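レコード復刻・目録化事業 中間報告(第2期)

提出先:Ofori音楽文化基金 助成担当 御中
提出者:Sastusレコーズ 復刻班
対象期間:1月から6月まで

1.今期の概要

本事業は、1970年代後半に自主制作で少部数だけ流通した女性シンガーおよび小編成グループの音源を調査し、権利処理が済んだものからLPとダウンロードの両方で再発売するものです。今期は音源の選定を終え、第1集のマスタリングとテストプレスまで進みました。第2集は権利者との連絡が続いており、当初の予定より2か月遅れています。

2.音源調査

候補リストは期首の時点で70曲でした。このうち原盤またはオリジナルテープの所在を確認できたものが62曲です。残る8曲は市販の中古盤しか見つかっておらず、盤起こしで進めるかどうかを次期に判断します。

テープの状態にはかなりの差がありました。オープンリールのうち磁性層の剥離が見られたものは加熱処理のうえ転送しています。ワウの大きい2本については再生機を替えて録り直しましたが、1本は改善しませんでした。この曲は第1集から外し、別テイクに差し替えています。

盤起こしの試験は、デモ用のアセテート盤3枚で行いました。ノイズ除去は弱めにかけ、シンバルの余韻が残る設定を採用しています。前回の報告でご質問のあった除去前の音源は、すべて別ファイルで保存してあります。

3.権利処理

第1集に収録する14曲のうち、作詞・作曲の許諾は全曲で取得済みです。原盤権は12曲が書面で確定し、残り2曲は条件の合意まで進み、署名待ちです。

第2集については、旧Jelleyレーベルの原盤の扱いが課題です。同レーベルは活動を終えるときに権利を演奏者へ戻したとされていますが、書面が残っているのは一部だけでした。演奏者本人または遺族への照会を順に行っており、返答があったのは半数です。連絡のつかない方については、次期の早い段階で裁定制度の利用も含めて検討します。

4.マスタリングとプレス

マスタリングはCor Kramer氏に依頼しました。A面の最終曲が内周で歪みやすかったため、曲順を一度入れ替えています。A面が21分、B面が19分になり、カッティングレベルは初回案より少し上げることができました。

テストプレスは2回行いました。1回目はB面の2曲目にプレノイズがあり、工場に差し戻しました。2回目では問題の箇所は解消し、復刻班の3名が別々の再生環境で確認して承認しています。

初回のプレス数は黒盤200枚、色盤40枚です。色盤は直販のみとし、店頭には黒盤だけを出します。ジャケットは当時の二つ折り仕様をそのまま使うことにし、内側に歌詞と解説を載せます。解説は日本語と英語の併記で、英語の校正が1回分残っています。

5.目録の整備

Turkora目録システムへの入力を3月に始めました。入力項目は、演奏者、録音年、録音場所、媒体、状態、権利状況の6つです。録音場所は本人の記憶によるものが多いため、根拠の欄を追加しました。ジャケットの記載と聞き取りの内容が食い違う場合は両方を残し、どちらかに統一しないこととしています。

公開用の画面では、権利が確定していない曲の試聴はできません。曲名と演奏者名までは検索できるようにする予定です。演奏者から旧姓での表示を望まないという申し出が1件あり、公開名の欄を別に設けて対応しました。 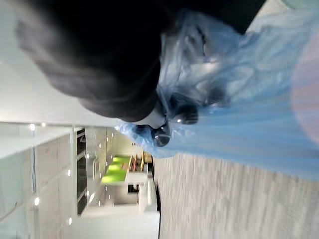

水色の半透明の袋。奥に白い天井と小さな丸い照明。

6.支出の状況

マスタリング費と転送費は予算内に収まりました。テストプレスが2回になりましたが、1回目の不良は工場側の負担となったため、追加の支出はありません。

超過が見込まれるのは印刷費です。二つ折りジャケットの紙を当時のものに近い厚さにしたところ、見積もりが上がりました。広報費の残りから充てたいと考えており、費目間流用の申請書を別に提出します。翻訳費は未執行分があり、第2集の解説に繰り越す予定です。

7.遅れと対応

第2集の遅れの主な理由は、権利者の照会に時間がかかっていることです。照会状の書式を途中で改め、返信用の書面に許諾の範囲を選ぶ欄を付けました。改めた後は返答までの日数が短くなっています。それでも次期の中頃までに半数以上の署名がそろわない場合は、収録曲を減らして片面分を先にダウンロードのみで出す案を準備します。

8.次期の予定

・第1集の残り2曲の原盤権について書面を取り交わす
・英語解説の最終校正、印刷入稿
・第1集の本プレスと発売(9月)
・第2集の曲目の確定
・盤起こし候補8曲の可否の判断
・目録の試験公開と演奏者による記載内容の確認

第1集の発売日が決まりましたら、見本盤2枚とあわせてご連絡します。費目間流用の可否については、印刷入稿の前にご回答をいただけますようお願いいたします。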